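The hard drive in the hall cupboard

Struan Semple keeps the history of his town's curling club in a shoebox. There are minute books back to the club's first winter, a guest register with coffee rings on it, and prints from every bonspiel until the year somebody bought a digital camera. After that the box has nothing in it. The later pictures went onto a desktop computer, the computer went into a hall cupboard, and the cupboard got a new coat of paint around it.

"Everyone figured they were saved," Semple says. "They were saved. We just couldn't get at them."

He had 2,791 photographs to recover, along with the ice-time ledgers and a half-finished club history. It took him most of a winter, working in the evenings after supper.

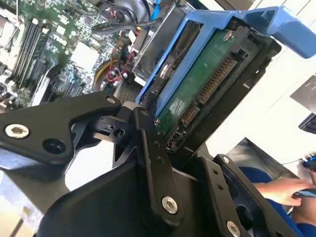 A hard drive stores its data on spinning platters, and age is hard on it even when it sits on a shelf. Bearings stiffen. Connectors go out of fashion. A drive that was shut down in good order may start up without complaint years later, or it may click a few times and quit. The usual advice is to copy everything the first time it runs and leave the sorting for another day.

Semple did it the other way round at first. He opened folders, looked at old friends, renamed a few files and lost an evening when the machine froze. On the second try he copied the lot to two new drives before he looked at anything. One of those now lives at his daughter's place, an hour up the highway.

Nahuel Cáceres, who runs the repair counter at Bustow, sees a steady trade in this sort of job, and October is his busiest month. People clean out the garage before the snow and find a tower under the tarps. He charges $50 to look at a drive and $100 to copy a healthy one. Anything that grinds or smells burnt he sends away to a specialist.

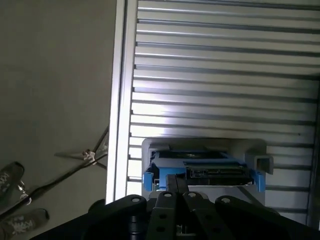 Where a drive has been kept matters a good deal. Cáceres would sooner see one from a bedroom closet than one from an unheated shed, where the temperature swings all year and damp gets into everything. If it does come in from the cold, he leaves it in its bag on the counter overnight before he plugs it in -- condensation has finished off more than one.

Labels are the other half of the work. Semple's files had names like Vundach final and Vundach final 2, after a visiting rink that nobody on the current executive had heard of. He printed contact sheets and took them to the Saturday-style pancake breakfast the club puts on each month, with a pencil on a string. Eight of the older members put names to most of the faces. The rest are in a folder marked Unknown, and he still adds to it.
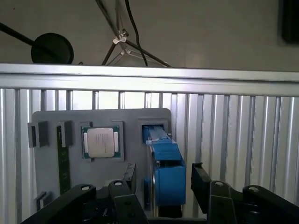 A rounded grey board mounted upright against ribbed aluminum.

The copies are now part of the club's routine. Each spring, when the ice comes out, the new pictures go onto both drives and Semple writes the month on a strip of masking tape. He has also started printing again, a few dozen a season, on ordinary matte paper. They go in the shoebox, which is nearly full.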